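**Notice Concerning the Second-Floor Kitchen**

*Issued by the Office of Internal Arrangements, Flenance House, in March. To be read by all residents and returned to the tray.*

1. The Office has received 27 letters on the subject of the microwave oven. It thanks the residents for their interest and asks that no further letters be sent.

2. The oven was accepted by the House under the terms of the Pichon bequest, together with a clock, two armchairs and a quantity of sheet music. The late Mrs Pichon asked that it be placed where it would be used by everyone and owned by none. The Office placed it in the second-floor kitchen, on the white table, and considered the matter closed.

3. On the evening in question Mr Danish Hayat entered the kitchen shortly before ten to warm a dish of lentils. He reports that he set the oven for three minutes and stood by the window to wait. When he turned round the display stood at nought and the dish was hot. He had heard no bell. He is certain that he had not been standing there for three minutes, and he is equally certain that he had thought, in that time, through the whole of a summer he spent at Jandar when he was nine years old, including the names of the dogs.

4. Mr Hayat ate the lentils and made no complaint. The Office wishes this to be recorded in his favour.

5. The matter came to general attention when Ms Kirsten Vídalín, of the top corridor, warmed a cup of milk on the following evening and came out of the kitchen speaking of her grandmother's stairs. She described the runner, the loose rod on the fourth step, and the smell of the cupboard beneath. She had not been able to recall that house for over 40 years. The milk, she added, had a skin on it.

6. A queue then formed.

7. It is the duty of the Office to state what is known about the oven. It is of the ordinary kind. It heats food. The labels on its top surface were read aloud in full by Mr Timothée Maillard at the request of the residents' meeting, and nothing was found in them touching on memory, grief or the passage of time.

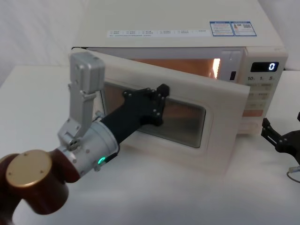
*Plate 1. The oven with its door partly open and the cavity lit. The display reads 0.*

8. Mr Maillard's report runs to two pages. He found the light inside the oven to be warm in colour and brighter at one edge. He found the latch to be sound. Asked by the meeting whether he had himself experienced anything out of the common, he replied that this was outside the scope of the inspection. Asked again, he said that he had remembered the weight of his brother's coat, and sat down.

9. The Office then sought the advice of Renico, who service the kitchens of the House. Their fitter attended in the morning, warmed a bowl of water, and declared the oven to be in working order. He remained in the kitchen for some while after his work was finished. On leaving he asked whether there was a telephone he might use, and was shown to the one in the hall, where he was heard to say "It's me" and, after a long silence, "No, nothing's wrong."

10. The charge for his visit has been waived by Renico without explanation.

11. Several residents have proposed rules for the use of the oven, and the Office has considered them all. Mr Osvaldo Quintana proposed that each person be limited to one use daily. Ms Vídalín proposed that those over a certain age be given the first hour of the evening. An unsigned letter proposed that the oven be locked in the cellar before somebody remembered something they would be sorry for. The Office read this last letter several times. It was written in a careful hand on the back of a grocer's bill.

12. Mr Thodoris Kalogeropoulos, who has lived in the House longer than any other resident, asked to address the Office in person. He said that he had not used the oven and did not intend to. He had a wife whom he remembered perfectly well. He was afraid that if he warmed so much as a bread roll he would be given some small thing that he had lost, the sound of her keys perhaps, and that he would then know it had been lost all this time.

13. The Office offered him a chair. He preferred to stand.
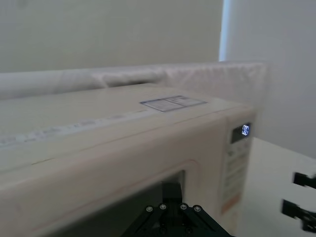
Mr Kalogeropoulos went down to the second floor all the same. He informed the Office of this himself, in a note pushed under the door, and the Office has his leave to set it out. He waited until the others had gone up and carried down a plate of rice, covered with another plate. He had not looked closely at the oven before. He noticed the pale strip along the front edge of the top, scuffed in places, where it seemed to him that a length of tape had once been, and he passed his thumb along it as one does with the arm of an old chair. He pressed what he took to be the proper buttons, and the figures came up white and blue, a three and two noughts or something very like it. Then he drew out a stool and sat facing the dark window in the door.

14. The note does not say what he remembered. It says that the rice was rather dry, that he had forgotten to add water, and that he had been told about the water many times. The words "many times" are underlined.

15. Having weighed the letters, the report and the note, the Office makes the following arrangements, which take effect at once.

 - The oven shall remain on the white table.
 - Residents shall use it in the order in which they arrive, and for food only.
 - A person coming out of the kitchen shall not be questioned on the stairs. If he or she wishes to speak, the two armchairs of the Pichon bequest have been moved to the landing.
 - Dishes must be washed, including by those who are upset.

16. The proposal concerning the cellar is declined. If its author would care to call at the Office, the door is open until 10 in the evening, and a cup of something can be brought up from the kitchen, or made on the ring, as preferred.

17. The Office has been asked whether its own staff make use of the oven. They are entitled to do so. The undersigned took down a small pie on Mr Maillard's recommendation and was absent from the desk for rather longer than the pie required. Any resident who called during that time and found the room dark is asked to call again.

*For the Office of Internal Arrangements, Flenance House*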